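An Open Afternoon at Ernetthorpe: Will the Paperless Office Ever Arrive?

I have been promised a paperless office by four employers, and each of them gave me a bigger filing cabinet. So when Sawatzky, the records storage firm, opened its Ernetthorpe site to visitors in December, I went along mostly to hear how they would sell the idea this time.

Raymonde Caron met us at the door and gave a short talk. The site stores paper for small businesses, clinics and a couple of town offices. Customers pay by the box, and they pay again when they want a box back. She was open about the prices, less so about what happens if you stop paying. I asked twice and was told it was "in the agreement."

The first room was about sorting. We heard a lot about color coding, which seems to be treated here as a science. Red for open matters, green for closed, and so on. My old office had the same system and it lasted until the red ones ran out.

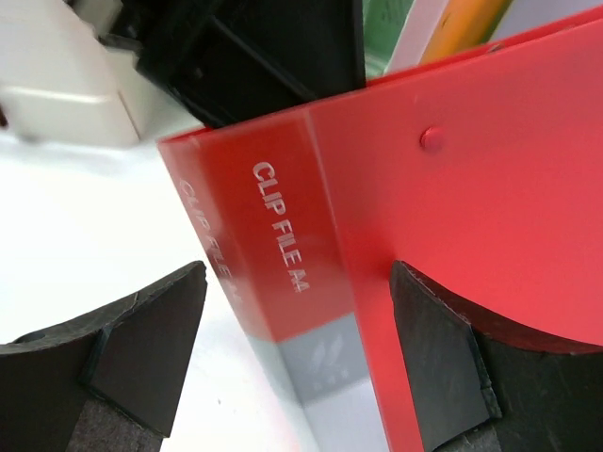
The Stacks

The main hall is cold and tall and smells like a school basement. There are 206 bays, and we walked past most of them. Dale Cloutier showed us how a box is requested, found and signed out. It took 36 minutes from the phone call to the box on the counter, and he seemed pleased with that. I could not tell whether this was a normal day or a box picked the night before.

Someone in our group wanted to know how many of the boxes are ever opened again. Dale said "fewer than you'd hope," the best answer I got all afternoon.

Next came the preparation area, where paper gets pulled, cleaned up and put in order before scanning. The scanning service goes by the name Toltolus and costs extra. You can have 1,000 pages done as a trial, but the originals stay in storage unless you ask for them to be shredded – so you pay for both.
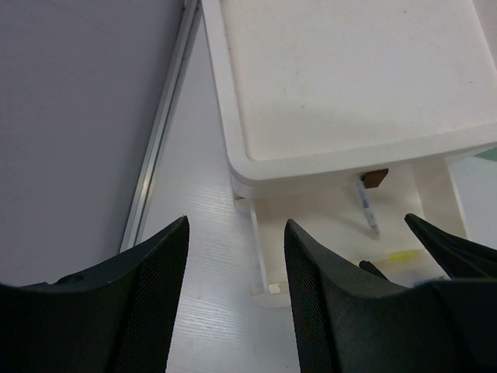 Preparation area, mid-afternoon

Is It Worth It?

Josée Cormier ran the last session, on setting up a desk so that less ends up in boxes to begin with. I expected a sales pitch for trays. It was better than that. Her rule is that anything without a place to go by the end of the day gets read or thrown out, and she was firm that buying more organizers comes last. I agree with her, although I noticed the order form on the way out had two pages of organizers. 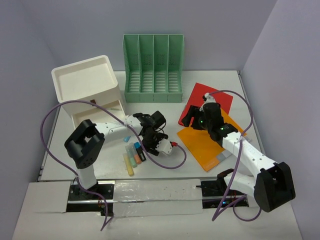
File organizer, drawer unit and folders at the desk session

Coffee was free and weak. Parking was a mess, and the sign for the turnoff is hidden behind a hedge if you come from the Irkmont side. If you run a small office and are thinking about off-site storage, go and see it, but take your own list of questions and get the retrieval fees in writing. I am keeping my cabinet for now.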